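Print this page
E-mail this page

Workshop tips: when the gripper drops the keys

In January we had a fault on our small two-arm bench that took me four evenings to find. I write it down in case another person has the same trouble at home or in a club workshop.

The job was simple. One arm should take a bunch of keys by the rings and pass it to the other arm. In the first week it went well. Then the keys began to fall, always in the second half of the evening, and once a gripper did not stop closing and pushed so hard that the wrist motor went into alarm. I had my hand near at that moment, which was foolish of me.

My first idea was the fingers. I cleaned them with a cloth and a little alcohol, and it changed nothing. My second idea was the program, and I lost two evenings on it.
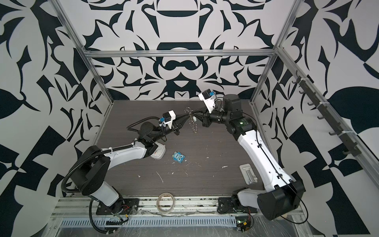

It was Nivaldo Nogueira who told me to leave the computer alone and to look at the cables. He repaired sewing machines for 26 years and he has no patience with software. He asked me to switch everything off, hold the wrist in one hand and turn it slowly through its whole travel. Near the end of the turn the cable became tight like a string. The plug at the gripper motor was coming out by a hair, and the motor lost its signal for a moment.

So these are my tips.

Leave slack at every joint. Turn the joint by hand to both ends before you close the cable tie. A loop that looks too big at rest is often the correct one.

Do not pull cable ties fully tight. The cable must be able to slide a little under them. I cut off the old ones with small side cutters, with the blades pointing away from the cable.

Push each plug home with the power off, and then mark it with a line of paint pen across plug and socket. If the line is broken next month, the plug has moved.

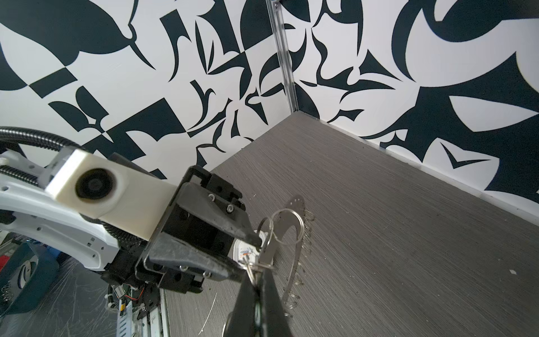 Keys are a difficult thing to hold, I must say. The rings slide over one another, and the weight hangs to one side. For testing I now begin with a plain block of wood, and I go to the keys only when the block has been passed 70 times without a fall.

Set the closing force low and raise it in small steps. Ours was at the maximum because I had copied the settings from a page about Bokix grippers, and ours are not Bokix.

Keep the emergency button on the side of your better hand — and press it once at the start of each evening to see that it works. Ours was behind the monitor. If something falls, stop the arms first, and reach in only when they are off. I did it in the other order for a long time.

Sweep the table before you start. Small bits get between the fingers and also into the screw heads.

After the new cable ties we had one more fall, and that one was my fault, I had taught the position badly. The plug has not moved since. I still look at the paint line when I switch on.

Print this page
E-mail this page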